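Shirt folding: how many demos before the two-arm policy stops dropping the hem?

mstoyanova
We have 800 teleop episodes of T-shirt folding on a two-arm setup. Training loss is fine. On the table, the policy grabs both ends, stretches the shirt, then lets go of one side too early. Is this a count problem or a variety problem? Budget allows 300 more.

hexbolt
Variety. How many different shirts?

mstoyanova
5. All cotton, all adult sizes.

hexbolt
Then you have 5 shirts and a lot of repeats. Buy a stack of used ones and spend the 300 there.

tarn_k
Disagree. We went to 1475 on the Brorna task with four shirts and early release went away between the second and third checkpoint. New garments help with unseen garments. Releasing early on a known garment is a labeling or timing issue. Check whether your operators pause before opening the grippers.

hexbolt
Did you change operators during that run?

tarn_k
Yes, one. Fair point, so it isn't a clean comparison.

giap_omel
Look at start states too. If every episode starts with the shirt laid flat and square to the table, the policy never sees a bad grasp. We crumple and drop before each episode and keep the recoveries. More than half of ours include a regrasp.

hexbolt
Keeping recoveries is fine if you trim the failed grasp. Otherwise it learns the failure.

giap_omel
We don't trim. No harm seen so far.

mstoyanova
Operators do pause, but not consistently. Pasting the session note from the new batch.

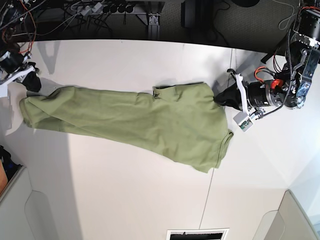

Zondano, March
Olive T-shirt, white table. Both grippers on the garment, one at each end, shirt diagonal. Left-hand end bunched, right-hand portion wider and flatter. Start state: random drop. Regrasp allowed. Operator holds still for one beat before any release.

tarn_k
Diagonal is good. I would log the hold as its own phase so you can filter on it later.

hexbolt
Still want to see more shirts.

mstoyanova
Ordered. Will split the batch: half old garments with the fixed hold, half new. Same checkpoint schedule for both.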